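Read the Gindgate paper over the weekend, the one claiming their laundry policy "folds in the wild" after training only on hand-held gripper data. I have some complaints and one or two compliments. Thread.

Disclosure first. I work on cloth manipulation, I've collected data this way myself, and I reviewed a different paper from the same group (I said accept, for the record). No grudge here.

The claim: people walk around with hand-held grippers, do chores in real homes, and a policy trained on those recordings runs on a real arm with no robot data at all. They call the method Nira. The headline number is 70 percent success on garments it never saw in training.

Let's talk about the 70. It's the share of trials where the garment ended up "in a folded state." Who decides what a folded state is? Page 6: one rater, looking at one final photo. No second rater and no measure of how flat or how square the thing is.

I've seen what passes in the supplementary video. At least one of those sweatshirts is a lump with the sleeves tucked under. My mother would unfold it and start over.

To be fair, the data itself looks like real homes. So many "home" datasets are a rented apartment with one gray towel on a white table. These are lived-in bedrooms with stuff all over them.

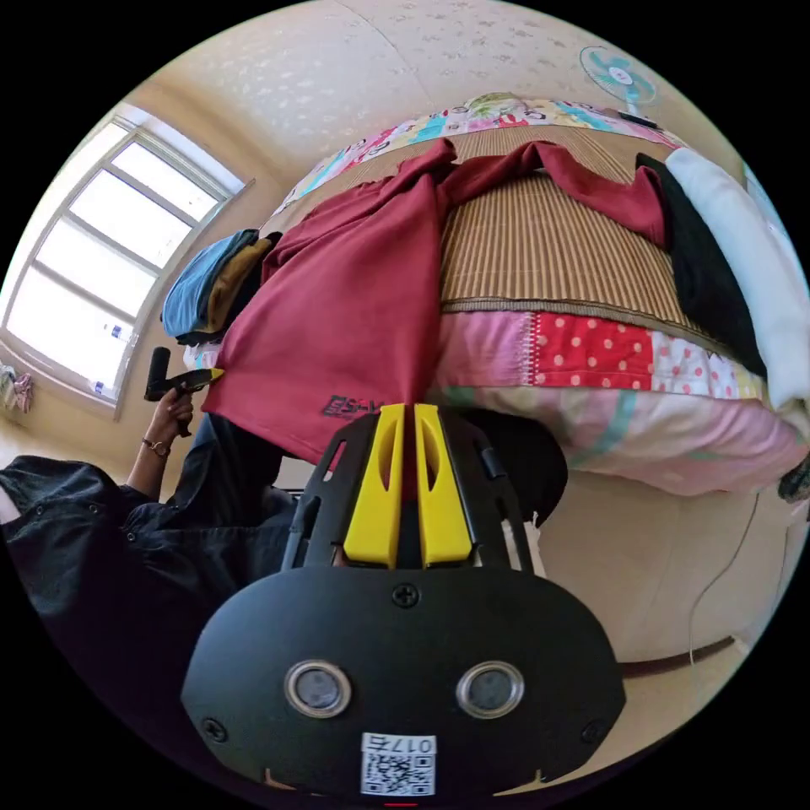
One of the bedroom recordings, gripper view. Dark red garment on the woven mat, folded stack at upper left.

Look at what a policy has to deal with there. A striped mat, a patchwork quilt with dots hanging down the side, a printed blanket at the far end, a window blown out to white. If it can find a hem in that, great. I'd like to believe it can.

But now go find the test setup. It's in the appendix, second paragraph. The robot trials were run on a flat table with a plain cover, in the lab, under lab lights. All of them!

So the training data is in the wild and the test is not. The title puts those two facts in an order that makes you think the opposite. A bed gives when you press on it. A table doesn't. Cloth slides on one surface and snags on another, and a pinch you learned on a mattress can be plain wrong on a hard top.

Maybe the policy handles both. Then show a bed. One bed would do.

Second complaint: the garments. There were 16 in the test set, and the word "unseen" is carrying a lot of weight. Unseen means that exact item wasn't in the training recordings. 13 of the 16 are T-shirts or sweatshirts, which are also most of the training set. The other three are pants. The paper never breaks out the pants.

If you failed every pants trial and did fine on the tops, you could still print that headline number. I'm not saying it happened. I'm saying I can't rule it out from the tables, and I tried for most of Monday evening.

Third one, and this is the part I care about most. Where a garment starts matters more than almost anything else in this problem. A shirt laid out flat is a different task from a shirt dropped in a heap, and a heap with the collar showing is different from a heap with the collar buried.

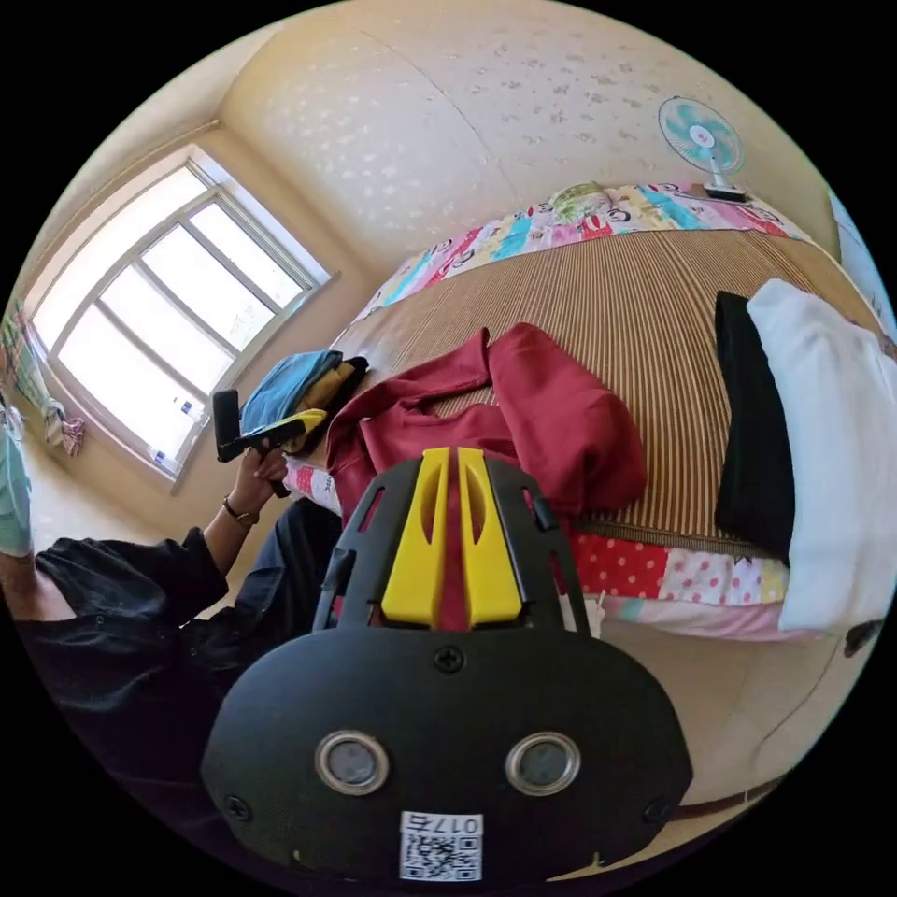 The recordings cover a fair range of this, as far as I can tell from the samples. Crumpled, half open, hanging over an edge, next to other laundry that could get grabbed by mistake. Good. That's what you'd want somebody to collect.

Then the test protocol says each garment was "placed in a natural initial configuration." By whom? Natural how? The photos in the appendix are small, but every start I can make out has both shoulders visible. If that's your starting point you've already done the hard half by hand.

The Orlandini protocol solved this years ago. Lift the garment by a random point, hold it over the surface, drop it, don't touch it. It's boring, it takes a minute, and your numbers get worse. I suspect that last bit is why it isn't popular.

Another thing I'd want is a plain baseline. They compare against their own model with pieces removed, and against Funer, which was built for rigid objects and was never going to do well on a sweatshirt. Beating Funer at laundry tells me very little.

Try a scripted fold with a decent corner detector. On a flat table with both shoulders showing, I'd bet that gets embarrassingly close. Happy to lose that bet in public.

Now the compliments. The hardware write-up is clear enough that a student could follow it. They report failed recordings, how many got thrown out and for what reason, and hardly any group does that. The section on the two hands drifting out of sync is the best writing on the subject I've read.

And I do think hand-held collection is worth the trouble. You get real rooms and real mess without hauling an arm up somebody's stairs. My problem is with the evaluation. You can't spend all that effort getting out of the lab and then walk back in for the test.

What would change my mind: pants reported separately, random drops, two raters who can't see which method did the fold, and a handful of trials on an actual bed with an actual blanket on it.

Somebody asked in the replies if I've emailed the authors. Yes, in June, when the preprint was a shorter version. I got a polite answer saying the start positions would be described in more detail. The new version adds the word "natural."

Muting this for tonight, I have my own robot to be disappointed by. If you've rerun their checkpoint on anything soft, send me the videos, especially the bad ones.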